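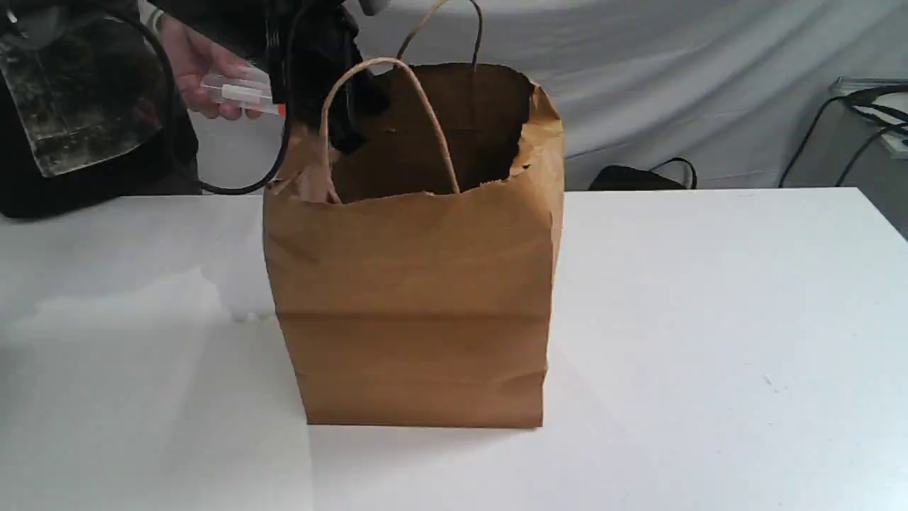 4 min read

3. The Bag as a Container

3.1 Why paper

Most of the literature on household packing assumes a box. A box has walls that stay where they are put, an opening of known size, and corners. The brown paper bag has none of these in any dependable way, and yet it is what people carry their things home in. In the diary part of our study, kept in November by households in Moriarty and Baltness, the paper bag with handles was named as the usual container for small purchases from the pharmacy, the bakery and the hardware store. The box came third, behind the coat pocket.

We therefore took the bag seriously, which is more than its makers seem to have done at the rim. Figure 1 shows the type used throughout: brown kraft paper, two twisted paper handles, and an open top. The specimen in the figure stands upright on a white tabletop, and its rim is already crumpled at the upper right corner, where the paper folds outward. We kept bags in this state in the study. A bag with a perfect rim is a bag that has not yet met a customer.

Figure 1. A handled paper bag on the packing table, with a small clear item, orange at the tip, held by hand just above the level of the rim.

3.2 The rim

A packer looking down at a bag sees an opening. A packer reaching into it meets an edge, two handles, and whatever shape the paper has settled on since somebody last touched it. We use "mouth" for the clear space a hand can pass through and "rim" for the paper line around it. The two are seldom the same size. The rim of a bag is fixed at the factory; the mouth is negotiated.

Creasing affects the mouth in two ways. Soft creases down the sides let the panels lean inward, which narrows it. A crease across the front panel, like the faint one visible low on the bag in Figure 1, gives the panel a place to bend if it is pushed. Packers who were asked about creases had no opinion on them. Packers who were watched pressed the sides apart before placing the first item, then denied having done it.

3.3 The handles

Handles are designed for the trip home and are in the way until then. On a bag of this type each handle is a loop, and the loop can stand up, flop outward, or fall back into the bag. In Figure 1 the front handle arches up and then loops down into the interior, while the rear one reaches up past the top of the bag. This is the arrangement we came to call "one in, one up." It makes a small gate at the front of the mouth, and anything going in has to pass behind the gate or through it.

Packers in the Turitora sessions dealt with a fallen handle in one of 3 ways. They pulled it out and folded it over the front; they worked around it; or they packed on top of it and discovered their decision when it came time to lift the bag. The last group was larger than we would have liked and included one of the authors.

3.4 Small items

Large items discipline a bag. A carton of milk pushes the panels square and holds them there, and everything after it has somewhere to go. Small, light items do nothing of the kind. A slim plastic item like the one in Figure 1, shaped like a syringe or small tube, can lie flat on the bottom, stand in a corner, or slide under whatever comes next. It is also the item most likely to be held sideways on the way in, since that is how the fingers naturally take it, and a narrow mouth is least forgiving of things held sideways.

We asked packers at the Ustero counter to place small items first, then last, across 40 bags. Placed first, they were hard to find again. Placed last, they were easy to find and easy to lose over the rim. Packers preferred last by a wide margin, on the grounds that what happened after the counter was no longer packing.

3.5 What we did not measure

We did not measure tearing. In nearly all sessions the bags outlasted the packers' patience, and a study of tearing would need heavier goods and a floor that is easier to mop. Nor did we vary the table. A smooth white surface shows a bag's shadow and outline clearly, which suited us, but it may let a light bag slide more readily than a shop counter would.

Finally, every bag began the task standing up. Opening a flat bag is a separate skill, involving a flick of the wrist and a certain amount of noise, and it deserves its own section. It receives one in Section 4, where 11 packers were given a flat bag and no instructions.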